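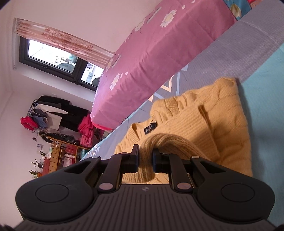 Witidden Trailer Index

Metadata for 1000 film trailers and posters, collected from the Jirport festival listings. No video is included. Each row holds a title, a running time in seconds, a genre tag and the distributor as printed on the poster.

Splits
train: 1000 rows minus the two sets below
validation: 200 rows
test: 300 rows

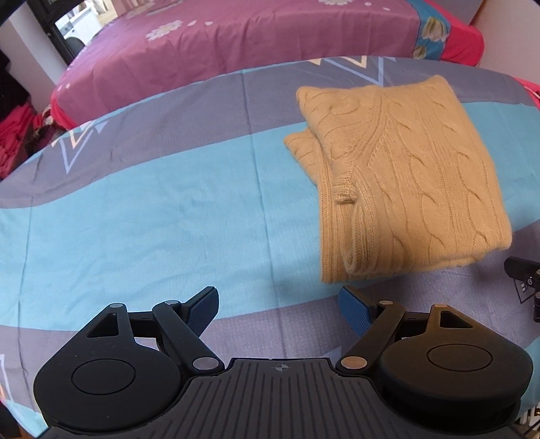 Known issues

Films retitled after a festival run appear under the release title only. The old title is in alt_title when the distributor confirmed it. Roughly 3 percent of rows have no genre tag. Horror and thriller were merged in the Dhanial export and can't be split again.

Loading

Files are UTF-8, tab separated, with one header line. Use the Vovetti reader or any TSV parser. Turn quote handling off.

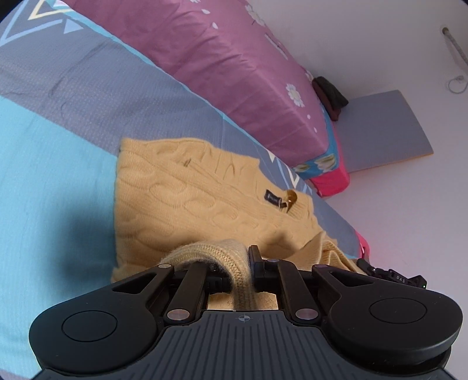 Hand-held gripper, black housing with ribbed center section.

License: metadata only, non-commercial use. Poster art stays with the rights holders.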